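Good morning. My notes for the talk on comparing two grippers and two controllers on the sorting bench. Speak slowly. Water is on the left side of the desk.

Opening

Thank you for the invitation to Sotitz. I will speak for 40 minutes, and after that I am happy to take questions. If something is not clear, please stop me in the middle, I prefer it.

I want to tell you how we chose a gripper and a controller for a very small job: take a small thing from a table and put it in the correct bin. Our team had two candidates for the gripper, the Wureo parallel one and the Endent one with longer fingers. We also had two controllers, our old one and the one called Delaunay. So there were four pairs to test.

Why simulation first

We did all the work you will see today in simulation. The real arm is busy until November, and we did not want to wait. (Pause. Ask who in the room has a simulated bench. Last time almost all hands went up.)

A simulated bench lets me repeat the same start many times. I can change only the gripper and keep the table, the bins and the light the same. On a real table this is hard, even when you put tape marks everywhere.

We ran 3000 trials for each pair. The starting position of the object was random inside a fixed area. The bin was given by its letter.

Now the bench. Show the next slides without hurry, let people look.

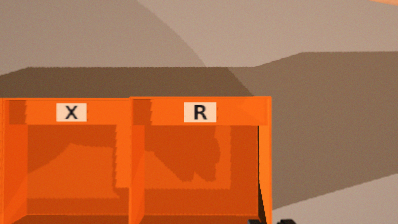
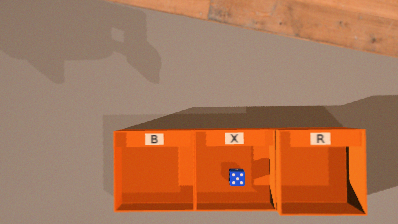
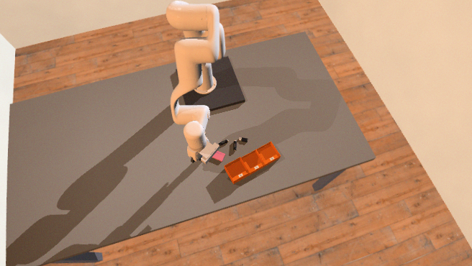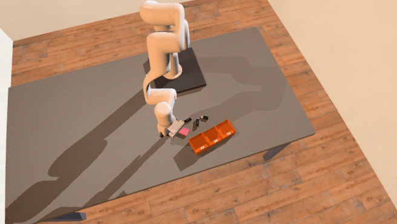

The simulated bench: orange bins in every view, the blue die in the second, the white arm and the pink block in the last two.

About the views

The close view from low down is the one I had most trouble with. You see the letters X and R very well, but it does not show you the whole row. The view from above has all three letters, B, X and R, and the controller can use it to decide which bin is which. In the wide views the labels are too small to read. For a human they are the best views, and for the letter task they are no help.

Please say this clearly, people asked about it in the rehearsal: we compared the cameras only for reading the letter. We did not compare them for grasping.

About shadows. We kept strong light on purpose. The arm throws a large shadow on the table, and the shadow moves when the arm moves. The old controller was sensitive to this. It sometimes took the edge of a shadow for the edge of an object, and then it came down beside the block. Delaunay made this mistake less often, but I can not say never.

Results, gripper part

The Wureo gripper was better with the block. The faces are flat, and a small error in the angle is corrected when the fingers close. The Endent gripper was better near the bin walls, where long fingers can go down without the body touching the rim. With the die in a bin this is important. If the die is near a wall, the Wureo body is too wide and the planner gives up.

(Here go to the table with the numbers. Do not read all the rows. Read only the first and the last.)

Results, controller part

We ran the control loop at 50 Hz for both. I know that Delaunay can go faster, but the comparison would not be fair. The motion of Delaunay is smoother at the end of the path. The old controller has a small stop before the fingers close, and for a light object this stop did no harm.

One thing I would do in a different way today: we changed the gripper first and the controller after, and we tuned the grip force only in the beginning. So the last pair had a force that was chosen for another gripper. We have repeated this part, and the order of the pairs did not change – but the distance between them became smaller.

What we chose

Endent with Delaunay, for the sorting bench. For a bench with only open space and blocks I would take Wureo, it is simpler to mount and the settings are few.

If there is time, talk about the small black parts on the table. They are harder than the block for both grippers, and the results are not complete. If there is no time, go to the thank you slide.

Questions I expect: price, cable length, and when we go to the real arm. For the price, give the contact address and do not guess.

We use cookies to improve your experience on this site. By continuing to browse you accept our cookie policy. Accept | Settings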